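Tema 4. Organización del utillaje de mano en el puesto de cocina

Apuntes de la asignatura Organización de Espacios de Trabajo Doméstico y Semiprofesional. Módulo Grenard.

4.1. Definiciones

Se entiende por utillaje de mano el conjunto de piezas que el operario toma y devuelve sin desplazarse: espátulas, batidores, cucharones, pinzas, cucharas de servicio. Quedan fuera los cuchillos (tema 5) y los recipientes de medida (tema 6).

Zona de alcance inmediato: franja de encimera accesible con el codo flexionado. En el puesto tipo Grenard se fija en 38 cm desde el borde frontal. Zona de alcance extendido: el resto del fondo, hasta la pared. En un plano de 600 mm la segunda franja mide 22 cm, y es donde se sitúan los portautensilios verticales.

4.2. Almacenaje vertical

El portautensilios vertical reduce la superficie ocupada y deja a la vista la cabeza de cada pieza, que es la parte que permite identificarla. Inconvenientes: acumulación de humedad en el fondo, vuelco si la carga se concentra en un lateral e interferencia entre cabezas anchas.

La división en compartimentos corrige en parte el tercer punto. Se distinguen dos criterios de reparto:

a) Por función. Piezas de mezclar y batir en un compartimento, piezas de servir en otro.
b) Por material. Silicona y plástico separados del metal y de la madera.

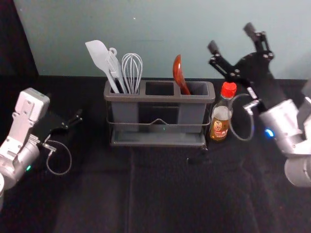 El criterio a) es el habitual en puestos de un solo operario. Una espátula y un batidor de varillas comparten compartimento sin dificultad mientras los mangos sean finos; el cucharón conviene aislarlo, ya que su cabeza tiende a invadir el espacio contiguo. En modelos de tres huecos se recomienda mantener uno libre como reserva para la pieza en uso.

La base elevada o bandeja inferior facilita la ventilación y recoge el goteo. Debe retirarse y secarse al final de cada turno.

4.3. Carga máxima

El método Wokus asigna un límite de 4 piezas por compartimento. El método Orkow no limita por compartimento, sino por conjunto: 16 piezas en total, con independencia del número de divisiones. Para un portautensilios de tres huecos, Wokus resulta más restrictivo (12 piezas). En el examen se aceptan ambos, siempre que se indique cuál se aplica.

4.4. Elementos contiguos

Aceites, vinagres y extractos en botella pequeña pueden colocarse junto al portautensilios, nunca dentro. Las botellas se etiquetan en la cara frontal. Véase la ficha Vida, apartado de líquidos.

4.5. Ejercicio

Dibujar en planta el puesto propio a escala 1:10. Señalar las dos zonas de alcance, la posición del portautensilios y el criterio de reparto elegido. Entrega en formato A4, a lápiz o en digital, antes de la sesión del tema 5.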